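Feb 3, 2026

Cabinet day, finally! I've been looking forward to this since Hye-jin said we were done with the cups (I never want to see another cup). Got to Kestcombe early, coffee in hand, and had the remote controls to myself for most of the morning.

The thing I keep forgetting is how strange it is to look at your own arm and have it be a machine's arm. I spent my first few tries watching the hardware and hardly looking at the cabinet at all, silly me.

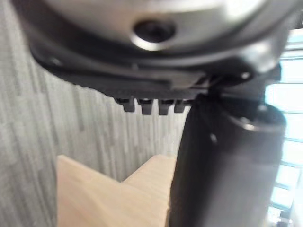
Close quarters at the wrist. Gray floor, a bit of wood, lots of black plastic.

Dong-geon's advice was to slow way down and do every move the way I'd want it copied. No little corrections at the end, no dithering! I dither like crazy, so that was hard. We want 600 good runs before the end of February and he throws out anything with a wobble in it. He kept 22 of mine today and tossed six, and I argued over four of those and lost every time.

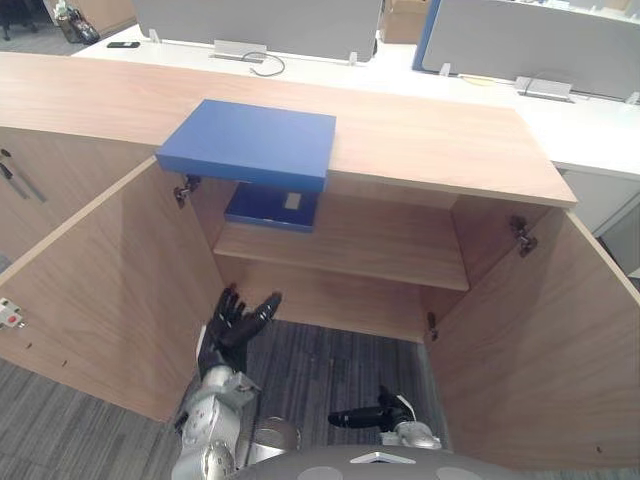 Both doors open, both hands in, blue box on the shelf.

The doors are my favorite part, I think. When I do it at home I just grab and go, but over the controls you have to decide where the finger meets the wood and then push in a nice smooth arc, and my shoulders were up by my ears the whole time.

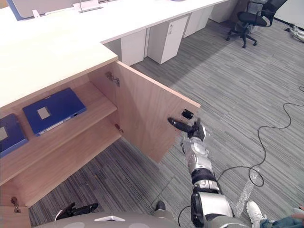 I also kept holding my breath, which Han-gyeol caught me doing and teased me about all through lunch (noodles again, too salty). After that we swapped, and I got to sit and mark the runs while he drove. He's so much smoother than me, it's annoying!
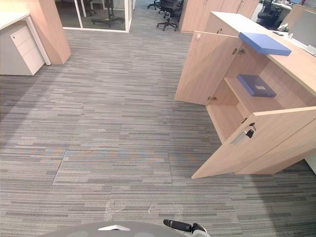 Jaxon Fraser thinks we should save some of the clumsy runs too, so it learns how a person gets out of trouble, and he'd start with mine. Rude! But I kind of agree with him. Going to bring it up with Dong-geon tomorrow, and do some shoulder stretches before bed.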